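Wednesday, after second shift

Got home at ten past seven and ate standing up. My shoulders don't hurt, which I noticed on the stairs. In June last year they hurt every night.

We are two weeks into running the Urkus arm on the tray line for real, with orders behind it, and I want to get some of this down while I still remember how it was before. Rostam says I should write it as a report for the office. Maybe later. At home I can put in the parts that don't go in a report.

Before, there were four of us on trays. The round bamboo ones come in from the weavers in stacks, and each one gets picked over, wiped, checked at the rim and along the weave, and put on the good side or the repair side. A good day was 300. I did the rims mostly. You run your thumb around the inside where the base meets the hoop, and after enough years you can tell a gap without looking. You also get splinters. I kept tweezers in my apron and so did everyone else.

Now the arm does the picking over and two of us stand behind it. Today it finished 191 trays, and we sent 2 back through by hand. That is lower than four people, but it's two people, and the office at Drernutari does that sum differently than I do. The other two moved over to packing for the Bradasport order. One of them likes it there. The other doesn't and has said so to everyone who will listen, and I don't blame her. She was the fastest of us on repairs and now she folds cartons. Her pay is the same. She says that isn't the point and I think she's right.

Things that have changed for me. I sit for part of the day. I look at a screen more than at a tray, and my eyes are tired in a way they weren't. I talk less. With four of us around one table there was always somebody's sister's wedding to get through, and now there's one other person and he stands on the far side of the guarding. We wave. I brought a radio in on Monday but you can't hear it over the compressor next door.

Also I have to explain things now. Rostam programs, or sets up, whatever the right word is, and he comes over with his laptop and asks how I know a loose fiber from a split strip. I never had to say it before. I told him a loose one lifts if you touch it and a split one opens. He wrote that down and then asked how far it lifts. I said enough. We went on like that for most of an hour. He's patient about it. By the end I had a row of rejects laid out from bad to hardly anything, and he took them away in a crate marked with my name, so apparently I'm a crate now.

The shine is still a problem. The varnished trays throw the light back and the arm will hesitate over a bright patch as if there were something wrong with it. We moved the lamp twice this morning. It was better, then the sun came around to the high windows and it was worse. I hung a sheet of cardboard up there after lunch. Nobody asked me to, and it's still up.

It is gentle, I'll give it that. I had expected it to dent things. The fingers are wrapped and they come down slowly over the weave, slower than I'd have the patience for. When I trained new people the first thing I had to teach them was to stop pushing.

Asked Rostam straight out at the coffee break whether two people becomes one after the summer. He said he doesn't know and that he isn't in those meetings. I believe the second part. The supervisor said there would be a talk with everyone once the Paisan trays start, since those are a different size and the whole thing has to be set up again. There are 125 of them in the first batch. I'd guess we do those by hand, at least to begin with, and I was more pleased about that than I expected to be.

Need to do tomorrow: ask for a proper blind for the window. Ask who signs for the repair side now. Get my tweezers back from the packing table. Call Banafsheh Heydari about Saturday, she's been waiting on an answer from me and I keep getting in too tired to pick up the phone, which I can't blame on my shoulders anymore.

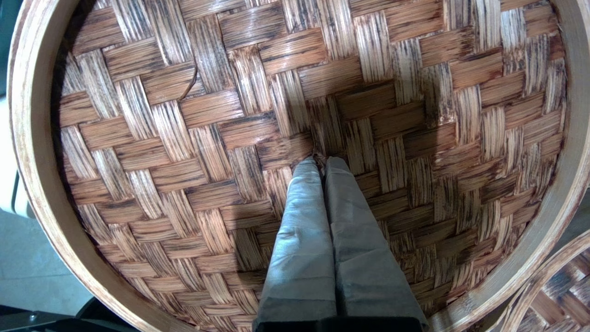 Called her after all, while the tea was on. We said noon at her place, and I'm bringing the rice.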